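Kurnside Tabletop Enclosure, three-sided, with Kusuma fabric panels

The Kurnside is an open enclosure for a work table. It closes the back and the two sides and leaves the front free, so you can reach the full surface. Many customers use it when they want a calm background behind the work and do not want to look at the rest of the room. The posts and crossbars are of aluminum profile, and the panels are covered with our Kusuma textile, a woven print in black, white and gray.

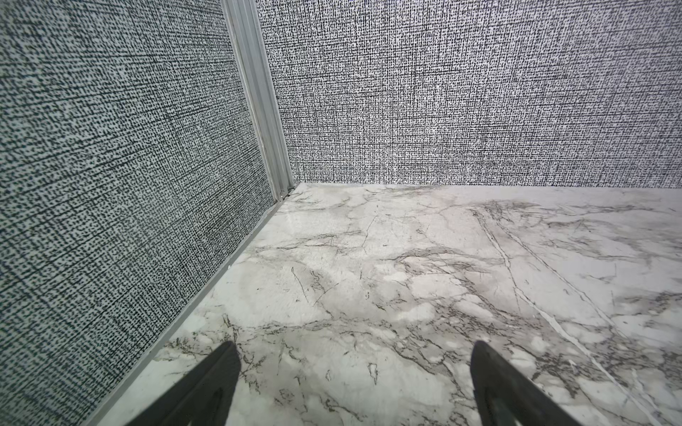

Corner post with Kusuma panels on both sides.

The ridges and grooves of the post run over its full length. Along the floor of the enclosure, a narrow metal trim strip makes the joint with the side panel. Small crumbs like to collect in the corner, and we recommend a thin brush or the narrow nozzle of a vacuum cleaner. Please do not use wet cloths on the textile.

The Kusuma print looks different according to the distance. From near, you see separate dashes and dots. From farther away they mix into an even gray. On a screen, the fine weave can also show faint colored bands. If this disturbs you, please ask us for the plain Altholm fabric, it has the same price. 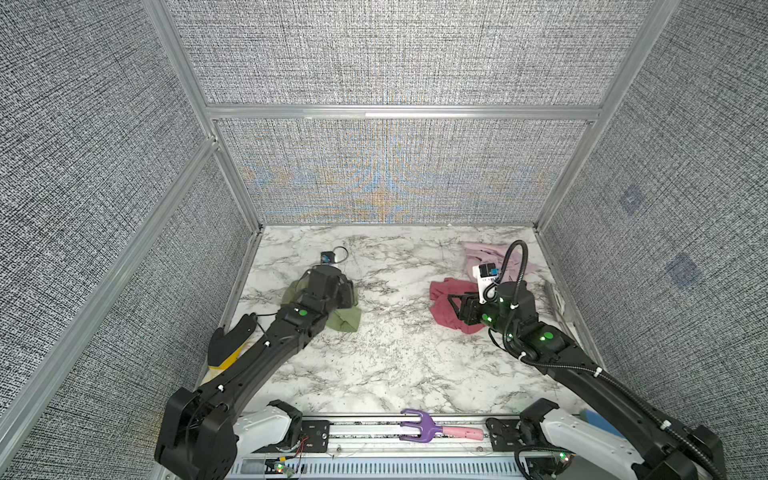
The enclosure goes well with a light table top, and our marble-pattern surface is the one ordered most often with it. Side panels are exchanged without taking down the back.

In the package: 3 fabric panels, the posts and crossbars, trim strips, 12 corner screws, 2 hex keys. The table top is sold separately.

Assembly needs two persons. Begin with the back panel and tighten the screws only when both sides are standing.

Delivery from our Clemach warehouse. Orders received before 12 o'clock are packed on the same day. The warehouse is closed in August.

For fabric samples please write to Noémie Deschamps, for special sizes to Fadi Nimri.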